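Brorketis teaches its software to stop when the drawer stops

Posted Monday in Tools & Software

Brorketis, the small robotics software outfit on the second floor of the old Roncombe building, has released version 2 of Pira, its planning package for grippers that work on ordinary household and workshop objects. The headline feature is that it now knows when to quit pulling.

That may sound modest for a release with a changelog of 861 lines. Anyone who has watched an automated arm open a drawer will understand the excitement. Earlier versions of Pira treated a drawer as a thing that was either open or shut, and went from one state to the other with a lot of conviction. The planner would look at a handle, choose a grasp, draw a straight line outward and follow it to the end. If the drawer happened to be shorter than the line, the drawer came along for the rest of the trip.

"We had a very high success rate for opening," said Jessie Dalgleish, who leads planning at Brorketis. "You could argue we opened some of them more than once."

The new version keeps a running estimate of how far a drawer has moved and which way it wants to go. The estimate is updated while the fingers are still on the handle, using the wrist camera and the motor currents, and the plan is redone as it changes. If the resistance climbs early, Pira eases off and tries a slightly different angle. If it climbs a second time, the software lets go and writes a note in the log. The notes used to be error codes. They are now short sentences, a change Dalgleish says took one afternoon and produced more thank-you emails than the planner did.

Clear plastic was the other big job. Depth sensing tends to look straight through a transparent drawer front and report the back wall, or a reflection of the ceiling, or nothing whatsoever. Pira's old answer was to fill in the gap with a guess. It guessed air. The perception module, called Varela, has been rewritten to look first for the solid frame between the drawers and work out from there where the fronts ought to be. Handles are found last, in a small patch of each cell, and anything shiny that turns up outside those patches is ignored.

Finlay Leckie, who wrote most of Varela, picked small-parts organizers as the test piece. They are cheap, the drawers come in different widths, and the whole unit weighs so little when unloaded that any bad pull is obvious from across the room.

"A filing cabinet will forgive you," Leckie said. "These just follow you off the table."

The team's benchmark is 400 pulls in a row, with the starting position shifted a little each time. On the final run before release, 19 of them failed. Most of those were the gripper closing next to the handle and then backing away with great dignity, holding nothing, while the log reported a drawer in motion. Leckie has since added a check for that. It asks whether the drawer looks any different than it did before, a question he concedes could have been asked sooner.

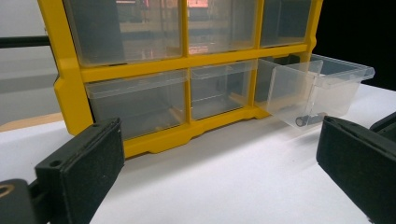

What's still missing

Closing. Pira can push a drawer back in if it was the one that pulled it out and nothing has moved in between. Drawers left open by other parties, including people, are on the list for June, along with drawers that stick on one side and drawers somebody has overfilled with washers.

There is also no support yet for taking a drawer out completely and putting it back. Dalgleish calls this "a separate research problem." Leckie calls it the bottom of the list – he has tried it by hand and says he isn't that good at it either.

Speed hasn't improved. The new planner is a little slower than the old one, mostly from checking its own work, and there is a setting to turn the checking off. The manual describes this setting in one line and recommends against it in four.

Getting it

Version 2 is available now to existing Pira users through the usual updater. Configuration files from version 1 will load, with one exception: the "pull_force" value has been removed and replaced with a limit. Files that still contain the old value will produce a warning on startup. According to Dalgleish, the first customer to see it wrote in to ask how to get the old behavior back. Support is looking into why.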